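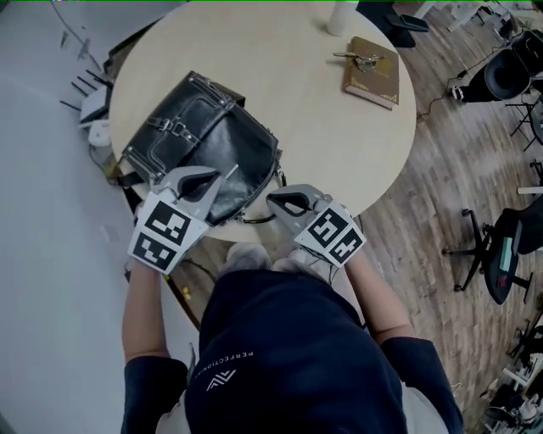

Household Textiles and Leather Goods, Session 2: Caring for Bags
Notes by Essam Bennani

Welcome back, everyone, and thank you for all the good questions last time (I'm still thinking over the one about suede, and I promise we'll get to it in April).

Before you clean any bag, find out what the outside is. Full-grain leather has visible pores and takes in a drop of water slowly, leaving a darker spot that fades. Coated leather and vinyl let the drop sit on top. Try it underneath, somewhere you won't mind looking at later, and please be patient with it!

Empty the bag completely, pockets too, and turn the lining out as far as it will come. Crumbs and grit do more harm than most stains, as they work into the seams and rub at the thread every time the bag is carried. A soft brush is plenty for this.

For smooth leather, wipe with a barely damp cotton cloth, let it dry away from the heater, and then work in a very small amount of conditioner. I say very small and every year somebody brings me a sticky bag, so let me say it again: very small. Canvas is more forgiving, though colored canvas can bleed, and you should test it first.

Store bags stuffed with plain tissue, standing up, in a cotton cover. Plastic holds moisture and invites mildew. Long straps are better tucked inside than hung from a hook, where they slowly stretch.

For next time, read the Willanari handout on stitching and bring one bag from home, any condition.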